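Pre-run inspection checklist, simulated kitchen, two-arm mobile robot
Milluter project, sheet kept by Selorm Ackah, comments by Edem Bonsu
Reviewed in July, after the long Saturday

Fill this in before any batch goes to the cluster. Initials only. "Looks fine" will be returned to you.

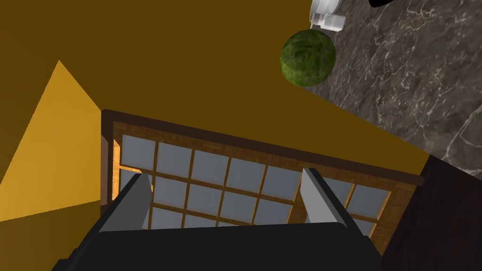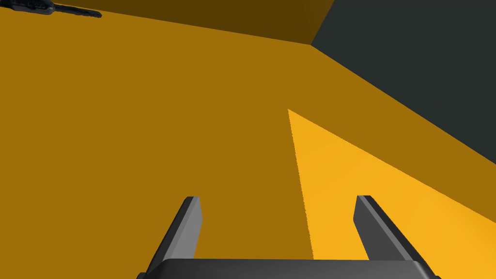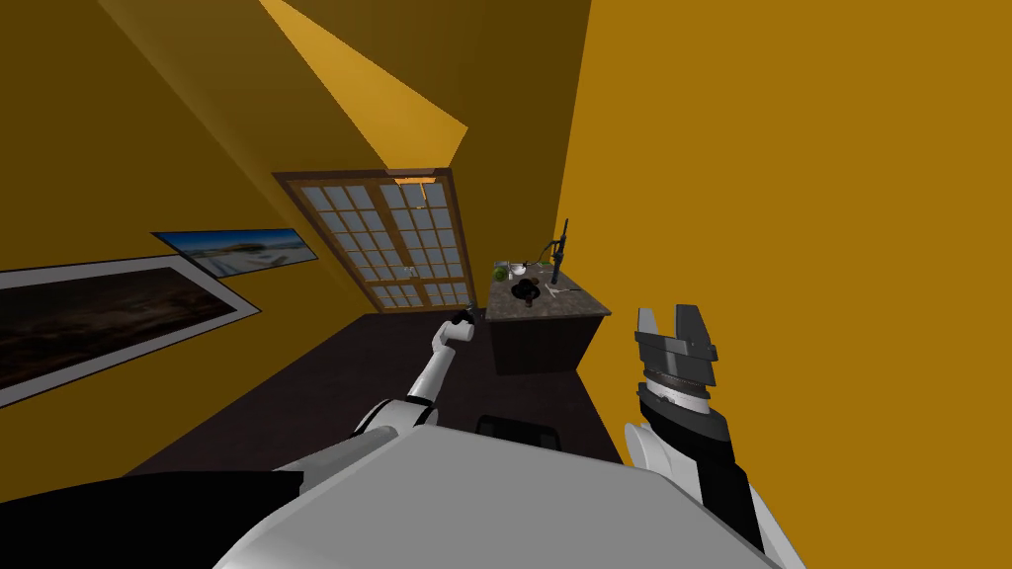
Part A. Scene

A1. Room loads with walls, floor and island in their usual places. PASS
Comment: The yellow paint stays. I asked to have it changed and was told that the color is part of the baseline. So is my headache.

A2. Lighting seed written to the log. PASS
Comment: Please write the seed and not "same as before." Before what?

A3. Objects settle on the counter within the first second of simulated time. PASS WITH NOTE
Comment: One settle in the previous batch sent a bowl through the countertop at a speed I would describe as motivated. Collision margin has been raised. Watch for bowls.

A4. No object spawns inside another object. PASS
Comment: Checked by script, then by me, and the script was faster.

Part B. Robot

B1. Joint limits match the spec file in both arms. PASS

B2. Both grippers start open and empty. PASS
Comment: If an episode starts with a closed gripper, throw it out. Do not "just open it" and carry on. The policy learns that opening comes first and will spend the rest of its life doing it.

B3. Self-collision on. FAIL, then PASS
Comment: It was off. It had been off since somebody needed a faster demo for the visitors from Fornance. The robot spent 90 episodes passing its forearm through its own chest and scoring very well. Those episodes are gone and so is a figure I was fond of.

B4. Base holds still while the arms move. NOT CHECKED
Comment: See D3.

Part C. Cameras

C1. Wrist views and body view share one clock. PASS
Comment: A lag of one step is still a lag. Selorm has a plot of what one step does to grasp success and will show it to you whether you ask or not.

C2. Camera roll drawn fresh for each episode and stored with it. PASS
Comment: This is the method, so please don't level the views. Two people have now "fixed" the horizon as a favor. The whole question is whether a policy trained on tilted views copes when the mount is knocked, and we can't ask it with a spirit level in the loop.

C3. Episodes where the target is out of every view are tagged, not deleted. PASS WITH NOTE
Comment: A wrist camera spends a good deal of its working day looking at wall. We used to drop those steps. Keeping them, with the tag, is what moved the result.

Part D. Result sanity

D1. Episode count agrees between the log and the disk. PASS
Comment: 3807 in both. I counted neither by hand and will not be taking questions.

D2. Success rate recomputed from raw states before anyone quotes it. PASS
Comment: 93 percent with the tagged steps kept and roll on, on the held-out layouts. It's a good number. It is also a number from one room, one robot and one task, and the draft from Lamptey says "kitchens" in the title. Plural. We have a kitchen.

D3. Failures watched from start to finish by a person. PARTIAL
Comment: I watched nine. In most of them the arm reaches properly and then the base creeps backward, so the hand closes on air with great confidence. Whoever skipped B4 can take the rest.

D4. Ablation without roll run on the same seeds. OPEN
Comment: It was run on different seeds, which makes it a separate experiment with a similar name. Rerun it.

Part E. Sign-off

E1. Config committed, with a message a stranger could understand. FAIL
Comment: The message reads "ok now." Amend.

E2. Copy of this sheet sent to the Buvutville lab before they start their half. OPEN
Comment: They use the other simulator and a newer physics build. Send the collision margin too, and mention the bowl.

Batch may not proceed until B4, D4 and E1 are closed. D3 can run alongside if somebody brings coffee.

Initials: S.A., E.B.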